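Lukiler

Episodes and work notes from the room reset trial at Amport, Gillositz. README for the second release, 2 Apr 2021. Written fast, will fix as people complain.

Maintained by Zorica Papadopoulos (data, sim) and Eugénie Courtois (interviews, work notes). Open an issue before you email either of us please.

What's in it

3,227 simulated pick-and-place episodes, one arm, furnished room layouts
900 work notes typed by room staff at the end of a shift
the task sheets, old and new versions
a lookup table from task sheet lines to episode labels
no video of people. No audio. Don't ask, it was never recorded.

Background

Amport lets furnished rooms, short stays mostly. Between guests somebody cleans, then somebody does the "reset": ornaments back to their places, bowl here, mug there, boxes and little things off the floor and onto whatever top they belong on. Reset used to be part of cleaning, same person, same half of the shift. Management wanted to see if an arm could take the reset part. That is the Buzatu project. Lukiler is just the data that came out of it.

Everything with the arm in this release is simulated. The real one was only on site later and its logs are not ours to publish. The work notes are real and come from people who worked alongside the real trial. So the two halves don't line up episode by episode!! People keep trying to join them. There is no key to join on. The lookup table gets you from task type to task type and that's as far as it goes.

Folder layout

episodes/ one folder per episode, joint states, gripper state, object poses, rendered stills
notes/ plain text, one per file, names removed
sheets/ old = before November, new = after
lookup.csv task line to label
splits/ train, val, test. Split by layout, so no room layout shows up twice

Stills are renders. Lighting is plain, from above mostly. Camera moves between episodes, so don't assume a fixed view. Ornaments run off the edge of a lot of stills and we kept those in.

Labels

reach, grasp, lift, carry, place, release, abort. Set by script from gripper state and object height. Zorica hand checked a slice and fixed the worst ones. The grasp/lift boundary is mushy. If your metric depends on that boundary, relabel it yourself from the joint states, it's all in there.

abort means the script gave up (timeout or dropped object). It does not mean a person hit stop. In the notes "stopped it" does mean a person hit stop. Different thing, same word in the first release, sorry, now fixed.

What changed for the staff

Putting this in the data card and not in a separate report, otherwise the people using the episodes never read it. Eugénie's summary, shortened by me (Zorica), she has seen it.

The old sheet had the reset as one line: "put room right." The new sheet has it as 5 separate lines with a sign-off after each. Work did not go away, it got cut up. Before, you put the bowl back while you were over there with the cloth anyway. Now you wipe the top, leave the things in the tray, move on, and come back later to check.

Checking is the part people write about most. Typical note: "bowl fine, box turned wrong way, turned it." Or just "ok ok ok ok" all the way down the sheet. Checking was not counted as time at first. It is on the sheet as its own line now, which came out of the notes, so at least that got read by someone.

Some liked it. Less bending for small stuff under furniture, more than a few notes on that. One person moved from cleaning over to running the trays and layouts and wrote that it was the first time in years they sat down during a shift. Others felt watched, though nothing was pointed at them. A sign-off after every line will do that.

Pay grade did not change for anyone in the period covered. Training was 2 short sessions, which the notes say was too little, nearly all of them say it. Mostly people wanted to know how to stop the arm and who gets told afterwards. The stop part was covered. The who-gets-told part was a phone number that rang in an empty office on weekends. Changed since.

Also the layouts. Before, where an ornament stood was in people's heads. Long-time staff knew each room and did it by eye. For the arm all that had to be written down: which top, which spot, facing which way. Staff did most of that writing, on shift, and it is the base for the sim layouts in episodes/. They should be credited and they asked not to be named, so: layouts by the room staff at Amport, Gillositz. Please cite it like that.

Uses we had in mind

training or testing grasp and place on cluttered tops
reading the notes next to the sheets, for anyone studying how jobs get split
teaching

Not for: scoring staff, guessing shift speed, working out who wrote which note. The license says no to all of that and we mean it. Notes have no timestamps on purpose.

Known problems

Object set is small. Bowls, mugs, boxes, figures, some odd spiky decor pieces the physics engine hates. Thin parts go through surfaces in a few episodes, listed in bad_contacts.txt.

No people in the sim. Real rooms have a person in them half the time, a cart in the doorway, wet patches. A policy that looks good here has met none of that.

Cloth is missing completely. Beds, towels, curtains, nope. That's most of the real work in a room and it stayed with the staff.

Notes are uneven. Some shifts wrote a lot, some one word. Two languages in places, left as typed. Spelling left as typed too. Mine as well aparently.

Tops are all wood in the layouts so far. Glass and stone tops exist in the real rooms, on the list.

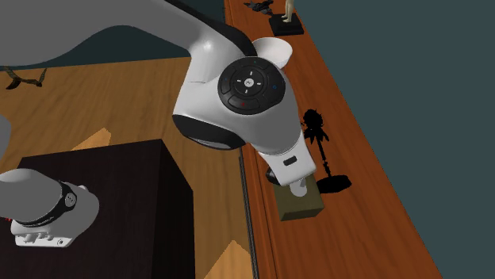
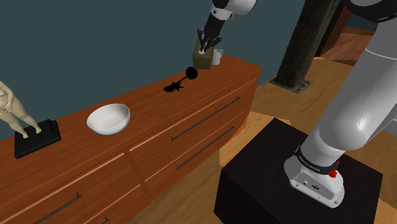
Buzatu simulator renders, arm and small objects at a wood top.

Loading

Each episode folder loads on its own, no index needed. Poses are in meters, angles in radians, gripper width is the total opening and not per finger (got this wrong in the first release, if your old code divides by two take that out). Stills are numbered in step order but not every step has a still. Don't interpolate them and call it video.

If an episode folder has no stills, the render job died. States are still good. Keep it or drop it, up to you, but say which in your paper.

Changes from the first release

abort and "stopped it" separated
gripper width fixed
new sheets added
notes with room numbers in them pulled, cleaned, put back
splits redone by layout. Old numbers are not comparable, do not put them in the same table

License and contact

Research and teaching only, for both halves. Full text in LICENSE. Staff can have any note removed at any time, they go through Eugénie, and we push a new version when that happens. So check for updates before you publish and delete old copies of notes/ when you pull.

Questions on episodes to Zorica. Questions on notes, sheets, or the staff side to Eugénie, she's part time so give it a week.

TODO: glass tops, fix the thin parts thing, write down how the hand check was done, translate the mixed notes if the staff are ok with it.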